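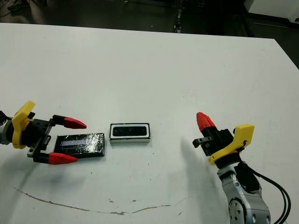 Has anyone else finished the Fatos Stojanović book, the one about learning to putt from his mum? My sister gave it to me for my birthday and I read it in two evenings, which never happens with golf books. I loved the family bits and I'm less sure about the drills. Chapter three wants you to set up a gate with whatever's in the house, so picture two small boxes on a big white table like those up there, then imagine your ball rolling through the space between them before you ever pick up a putter. He says to do that for a week! A week of staring at boxes. I lasted two nights and then went out and three-putted the first anyway.

bunkermoth
Posted June 14, 2024
Jiltcombe Golf Chat > Books and Telly

Reply from oldnineiron
Read it, didn't get on with it. 200 pages and I reckon 16 of them are any use. The rest is soup recipes and his mum telling him to stand up straight. If I want to putt better I'll go and putt.

Reply from tees_please
Oh come on, the soup chapter is the best one! The bit where she makes him walk home because he threw his club in the pond, and then she's been driving along behind him the whole way? I had to put it down for a minute. My dad taught me and he was exactly that sort.

Reply from oldnineiron
Fair enough, but then sell it as a memoir. The cover says "putting made simple". I bought it for the putting.

Reply from bunkermoth
I think you're both a bit right, sorry, I know that's annoying. The cover is misleading. But the thing about keeping your eyes still till you hear the ball drop has helped me, and he only gets to it by way of the story about the church hall carpet, so you can't really skip the stories.
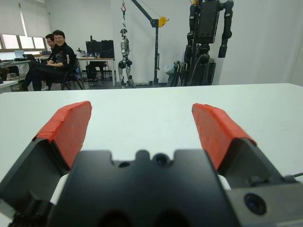 I went back to that chapter last night and tried it on the landing with a mug on its side. Made more than I missed, once I'd stopped peeking. My grip is still all over the place though. He likes the left hand low and I feel like I'm stirring paint when I do it. Does anyone here putt that way, and how long before it felt normal?

Reply from V_Matic
Left hand low for me, and it took most of a summer. Don't judge it on the landing, carpets are lovely and quick and they tell you lies. Valbona here by the way, I do the Tuesday roll-up, come and find me and I'll lend you my old Brerer to try it with. It's heavier in the head, which I find calms things down.

Reply from oldnineiron
A heavier putter on our greens? You'll be off the back of the seventh and into Skurkov's field.

Reply from V_Matic
I've had it for years and I've been in that field once. How many times have you been in there with your light one?

Reply from oldnineiron
No comment.

Reply from tees_please
Ha! Is the book any good as audio, does anyone know? I've got a long drive in September and I don't fancy music all the way.

Reply from bunkermoth
There is one, he reads it himself and he's got a nice voice. The drills don't work so well when you're driving, obviously. And Valbona, yes please to the Brerer, I'll come on Tuesday if the rain holds off.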